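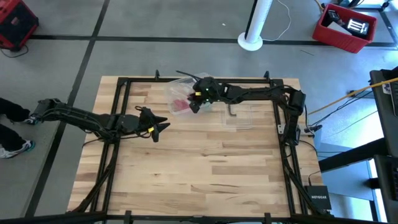 Facilities and Supply

Reusable Containers to Replace Bags at Disstead Supply Room

The Disstead supply room will begin issuing small goods in clear plastic containers in June, replacing the paper bags now used for orders of hardware, fasteners and craft materials. The change applies to all departments that collect from the main counter.

An initial stock of 400 containers has been purchased from Geken. Of these, 195 will be held at the counter for daily orders and the remainder will be kept in storage until demand is known. The supply room filled 1,091 bagged orders in the last budget year, and staff reported that many bags had to be opened and checked a second time before they were released. Clear sides will allow the contents of an order to be confirmed at a glance.

Packing will continue to take place on butcher-block tables. The wooden surfaces were retained when the room was refitted by Østergaard, and they will be oiled before the new service opens. Departments are asked not to place wet items or open solvents on them.
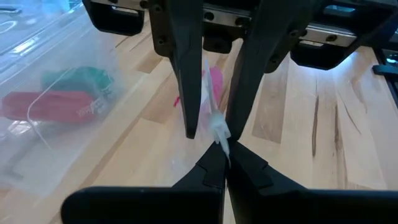
Small piece of white, translucent material between black gripper fingers.

Light materials, including film and thin sheet, will be packed separately from metal parts. Orders that contain both will be issued in 2 containers under a single order number. Labels supplied by Dimar will be placed on the lid only, so that the sides remain clear.

Containers should be returned to the counter empty and with the lid attached. Departments may keep a container for up to one month before it is charged to their account. Cracked containers should be handed in separately and will not be charged.

Paper bags already in stock will be used for outgoing mail orders until the supply is exhausted. The counter will keep its present hours, closing at 4:30 p.m.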